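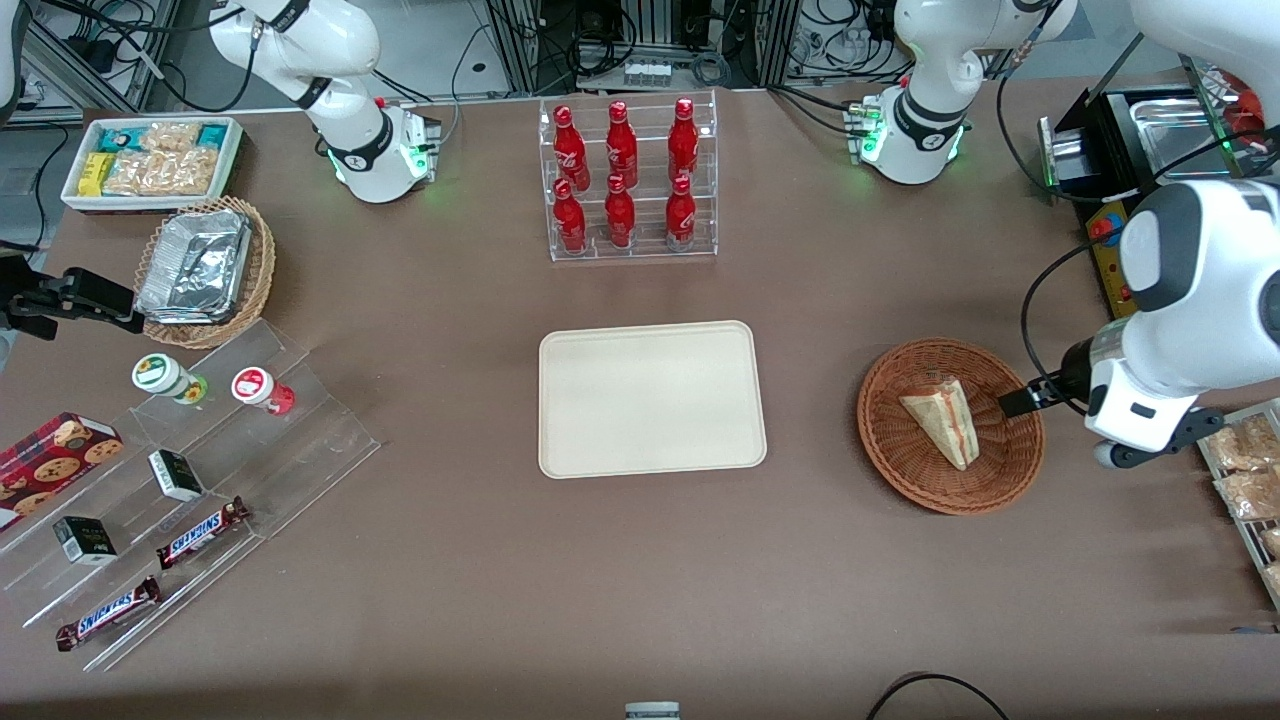 Break room counter went to two robot arms, what happens to the people who ran it?

Posted by gutbridge_nights
Asked 11th November

I work second shift at a parts warehouse outside Gutbridge. Until April we had a staffed snack counter, run by an outfit called Mac Giolla, with two women on days and one on evenings. Now there is a table with a pair of arms behind it. You order on your phone, and the arms put your sandwich and your candy bar on a tray and you carry it off. The company calls this "Clirnamby Counter" and there is a poster about it in the hallway, with a leaf on it for some reason.

My job is not affected, or so I was told in a meeting held specifically to tell me that. But I have been asked to be the "counter lead" on my shift, meaning I fill the racks and answer the phone when it beeps. No raise was mentioned. I was given a lanyard.

So what I want to know from people whose workplace has done this already: does the lead thing stay small, or does it eat your shift? And what happened to your counter staff? Ours were "moved to other sites" and I would like to believe it.

There are 188 people on my shift and every one of them now thinks I am in charge of sandwiches.

Posted by rackandruin

We have had one for over a year, different vendor (Rokero) but the same idea. Two arms, one tray, sandwiches in baskets, soda up on a clear stand at the back.

It eats your shift if you let it. The robot is fine at picking up a thing that is where it should be. Getting the thing there is you. A Snickers goes on its step at the angle in the guide, and if the guy before you just tossed a handful on there, you will hear about it from the phone. Our old counter lady could find a candy bar under a stack of newspapers while telling you about her knee.

Practical stuff:

Get the restocking time written down. Ours was sold as 10 minutes and came to 30, twice a shift. Once I had a month of that on paper my supervisor took an hour of picking off my sheet. Before I had it on paper he told me I seemed stressed.

Don't let them put only your number on the alerts. Two people minimum. I got a beep at my nephew's christening about a cookie box.

Ask who handles food dates. At our place everybody assumed the machine did. The machine did not.

As for the staff, one of our three did get moved, to a hospital cafeteria with a longer drive. She says it's okay. The second retired a bit earlier than she meant to. I don't know about the third, and I have asked.

Posted by Dot_in_Receiving

robots never call in sick!! ours is great and the coffee is better too. people complain about everything

Posted by formerly_counter

I was one of the ones who got moved, at a different company, so take this for what it is. I now look after the stock for four of these tables. It pays a little more. I drive 200 miles a week and I talk to hardly anyone, and I used to know what 1,225 people took in their coffee, or it felt that way by Christmas.

The work itself is easier on the feet. I don't miss the register. I do miss being able to slip somebody a sandwich the day before payday and square it up later, and there is no button for that.

To the original poster: "counter lead" was somebody's paid job in the spring. Look up what the evening woman's posting said and bring a copy to your supervisor. If half of it is now on your sheet, ask for a new job title and the rate that goes with it, and ask in an email. Also find out if "other sites" meant an offer or an address. With us it was an offer, with nine days to answer.

Posted by gutbridge_nights

Thank you, two of you. I found the old posting, and it lists eleven duties. I have seven of them and the lanyard. Email goes out tonight after I refill the crackers.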